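5.2 Failure analysis: premature release above the hole

Of the 1000 insertion attempts logged with the Skotby controller, 316 ended without the part seated. Most of these were ordinary jams and were handled by the retry routine. A smaller group of 30 was of a different kind and is treated separately, as the controller reported success in every case while the part lay on top of the board or beside it.

The joint logs show the same pattern in all 30 trials. The arm reached the pre-insertion pose and began its descent. Before the part had entered the hole, the contact detector fired and the fingers opened. The detector, taken over from the Lestier baseline without changes, compares the vertical wrist force with a fixed threshold. It does not check the height of the tool. A force spike at any point of the descent is therefore read as the part reaching the bottom.

We first suspected sensor drift. Re-zeroing the sensor before each descent removed only 13 of the false triggers when the affected trials were repeated. The rest were traced to contact between the part and the rim of the hole - a side load that leaks into the vertical channel when the grasp is tilted.

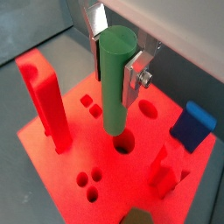
Figure 4. Pre-insertion pose, wrist camera.

The rim contact is hard to predict from the wrist camera alone. In the pose of Figure 4 the green cylinder is held above the large round hole in the red foam board, and its lower end sits slightly to one side of the opening in the view. Part of such an offset is due to the oblique viewing angle and part may be real, and the Singhal pose estimator does not separate the two. We added a height gate, so that release is blocked until the tool has passed the plane of the board. With the gate active, a rim contact stops the arm with the fingers closed and control passes to the retry routine. The gate relies on a known board height - it offers no protection if the board has been moved or swapped without recalibration, and the Drakurari cell has no independent check for this.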